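作業ノート 公開見学日の実機デモ準備と当日メモ

03/06/2019

会場はCandudleyの展示室。ハンドのデモ担当は自分とSandbergさん。午前の枠は来客16名、午後はRaltwoodからの団体。

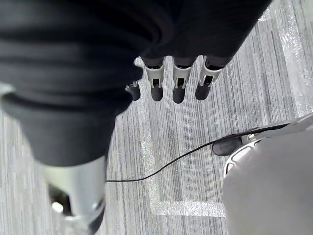
搬入は前日夕方に済ませた。朝いちで電源投入、原点出し、指の開閉を各100回。異音なし。エラーログに通信の再送が2件残っていたが、再起動後は出ていない。2月の社内デモでも同じ記録があるので、あとで突き合わせる。

床はカーペット。うちの作業場の硬い床と違うので、台車の向きを変えるときに重い。次回は最初の置き位置を図面に書いておくこと。床のケーブルは見学者の通り道に出さない。午前の開始前に一度見回り、午後の前にもう一度見た。

デモの内容
・指の単独動作(順番に曲げて戻す)
・柔らかいボールの把持と受け渡し
・手首を回しながらの把持保持

受け渡しは午前に一度失敗。ボールを離すのが早すぎた。閾値を少し上げて、午後は問題なし。変更した値は設定ファイルのコメントに残した。元に戻すかどうかは未定。

見学者からの質問で多かったもの。握る力はどのくらいか、指が何かに挟まったらどうなるか、布をかぶせたままで動かしてよいのか。三つ目はZonportの方から。カバーの布は関節に噛み込まないよう余裕を見ているが、袖口側は動作範囲の端で寄りやすいと答えた。実際に端まで動かしたときの寄り方は測っていない。要確認。

Danzerさん(Hauser)は制御盤の方に興味があり、デモ後に残って話した。連続運転の実績を聞かれたので、48時間までは試験済みと回答。それ以上のデータが欲しいとのこと。試験計画を送る約束をした。

説明パネルの文字が小さいという声あり。後ろの列からは読めない。動作の順番だけ大きく書いたものを別に作る。午後の団体は前後二列に分けて入れ替えたが、入れ替えに時間がかかり、質疑が短くなった。

撤収時の確認:非常停止の動作、ハンドのねじの緩み、カバーの破れ。いずれも異常なし。非常停止の延長線は会場の備品なので返却済み。

残り
・再送エラーの記録を2月分と比較
・布の寄りを測る(自分)
・Danzerさんへ試験計画を送付(Sandbergさん)
・パネル作り直し

お問い合わせ | © 2019 ハンド開発班 作業ノート | ページの先頭へ戻る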